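Brollstead workshop group to show its hand-held gripper project

February, for immediate use

A pair of hand-held grippers put together by members of the Brollstead shared workshop will go on show there on Saturday. Visitors can try them from 9 in the morning.

The project is called Istonier. Ayanda Mthembu and Kristof Cuypers began it at Kristof's kitchen table and moved it to the workshop when they ran out of room. They have spent £900 on it so far, £600 of that from a members' fund and the rest their own.

The person working holds one gripper in each hand and uses them to handle small things on a white board. Marker plates on top of the grippers are there so that their movements can be followed and later copied by a robot arm, which the group plans to build next.

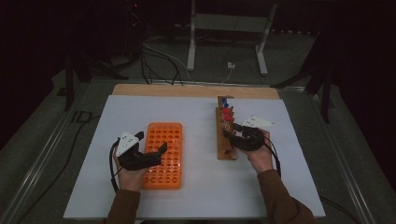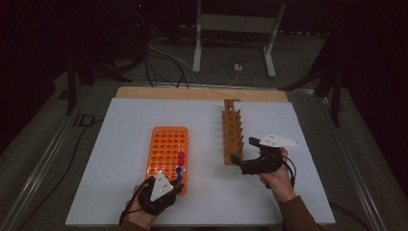

Both pictures: the grippers in use with the orange rack and the wooden rack.

Page last changed: February, 16:40

"The jaws took us longest," said Ayanda Mthembu. "We kept making them too stiff, and your thumb gets tired. The cables still get in the way a bit."

Members have logged 3,355 moves to date. Lindiwe Mabaso looks after the records and will have some of them on a screen on the day.

Entry is free. Children are welcome with an adult. Drawings and a parts list for the grippers can be had on paper from the front desk.

Press contact: Adi Chin, Brollstead shared workshop. Please ask for Adi at the desk or leave a message.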